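Unit 4: Reading a River Stage Record

Read this before the lab session in April. Bring a ruler and the printed record for the Gernel River.

Stage is the height of the water surface above a fixed point at the gauge. Discharge is the volume of water passing the gauge each second. We measure stage all the time and discharge only now and then, so most discharge figures you see were worked out from stage.

A plot of discharge against time is called a hydrograph. It has a rising limb, a peak and a falling limb. The falling limb is usually longer, as water keeps draining out of the soil after the rain stops.

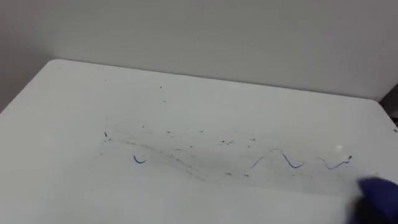 Lag time is the gap between the middle of the rainfall and the peak flow. At the Etolia gauge the lag for the storm in your packet is 7 hours. Paved ground shortens the lag. Forest and deep soil lengthen it.

Two storms close together give two peaks. The second can be higher even with less rain, if the ground is already full. For the Jevley gauge the first peak was 1,226 cubic feet per second and the second was 1,387. Mark both on your copy and draw the baseflow line under them. Use the straight-line method from Unit 3.

Baseflow is the part of the flow fed by groundwater. Take it away from the total and what is left is storm runoff. Where you start the line is partly a judgment call. Write down the point you chose. 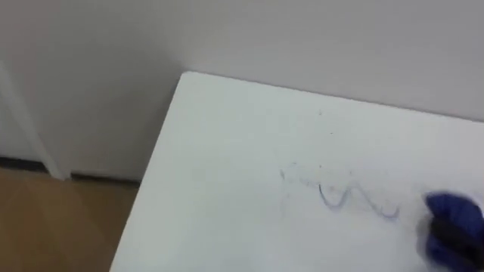
One student asked whether the line could start at the lowest reading before the rain, even if the river was still dropping at that point. Yes, provided you use the same rule for both storms.

The rating table for the Sarpong bridge stops at 3,000 cubic feet per second. Do not extend it by eye. Flows above that go in the report as "over table."

Problems for the lab

1. Find the lag time for each Jevley peak.
2. Separate baseflow for both storms and shade the runoff.
3. Read Section 4.3 on rating curves and list two things that could shift the curve at a gauge.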